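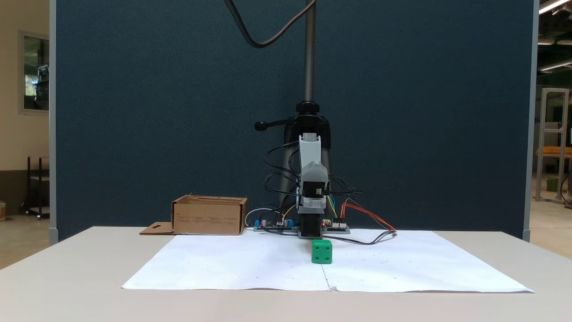
What is paper made of?

Most paper is made of plant fibers, usually from wood, that have been mixed with water, spread into a thin layer and dried.

A fiber is a tiny thread. If you tear a piece of paper slowly and look at the torn edge, you can see fuzz sticking out. Those are fibers. A magnifying glass helps. Tissue paper and paper towels show them best.

Before wood

People made paper long before anyone made it from wood. Papermakers in China used tree bark, hemp, old rags and even worn-out fishing nets. Later, in Europe, most paper came from linen and cotton rags. Rag collectors went from house to house buying old clothes. As more people learned to read, there were not enough rags to go around, and papermakers looked for something else. In the 1800s they worked out how to use trees.

The word "paper" comes from papyrus, a tall water plant that grows in Egypt. Papyrus sheets were made by laying strips of the plant on top of each other and pressing them. Papyrus is not quite the same as paper, as the plant was never broken down into separate fibers. 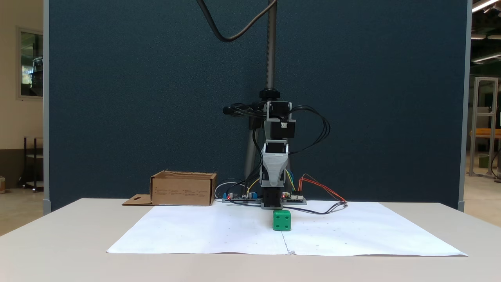
Photo: Balakrishnan Suvarna/Drelunari

From log to pulp

Wood is made of fibers held together by a natural glue called lignin. To make paper, you have to get the fibers apart.

At the D'Souza mill in Fliltmont, logs arrive by truck, cut to 20 feet long. They go into a big turning drum where they bump against each other until the bark comes off. The bark is burned to make heat for the mill. Then a machine chops the logs into chips smaller than a matchbox.

The chips can be turned into pulp in two ways. One way is to grind them. This uses nearly all of the wood, but the lignin stays in, and lignin turns yellow in sunlight. Newspapers are often made this way. Leave one on a sunny windowsill for a few weeks and see what happens to it.

The other way is to cook the chips with chemicals. The lignin dissolves and is washed out. What is left is stronger and can be made very white. Paper for books and printers is often made like this.
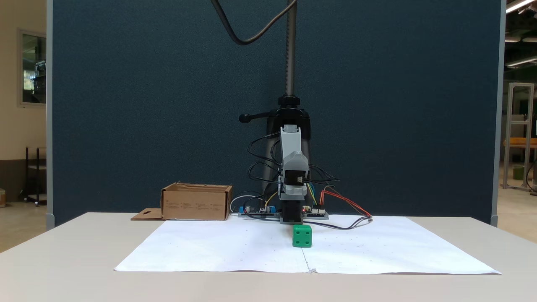 Pulp looks a bit like thin oatmeal. When it is ready for the paper machine, it is almost all water. It is sprayed onto a wide moving screen, and the water begins to drain through the holes. The fibers settle on top and tangle together. After that, rollers squeeze out more water, and hot metal cylinders dry what remains.

The finished paper is wound onto a roll. The rolls at Fliltmont are 25 feet wide, so they have to be cut into smaller ones before they leave. The machine runs all night. The morning crew comes in at six, and school tours start at 11.

Why does paper have a smooth side?

Fibers leave small gaps between them, and ink can spread into the gaps. To stop this, a mill may add starch or fine white clay. Clay fills the gaps and makes the surface smooth. Magazine paper can have so much clay on it that it feels heavy for its size. Paper towels are left rough and full of gaps so that water can soak in. 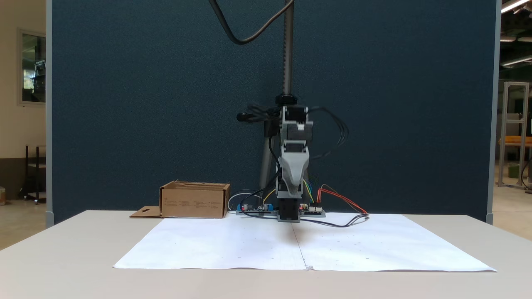 Large sheets of white paper side by side on a table.

Can paper be used again?

Old paper can be mixed with water and turned back into pulp. Staples, tape and ink are taken out, and the pulp goes to the paper machine again. The fibers get shorter every time this happens. Short fibers don't hold on to each other very well, so some new pulp is often mixed in. Fibers that are too short for writing paper may still be good enough for egg cartons.

Greasy pizza boxes are a problem for many mills. Oil does not mix with water, and it leaves spots in the new paper. Tear off the clean lid and recycle that part if your town allows it.

Words to know

Fiber: a tiny thread, such as the ones in wood or cotton.
Lignin: the natural glue that holds wood fibers together.
Pulp: fibers that have been separated, often mixed with water.
Mill: a factory where paper is made.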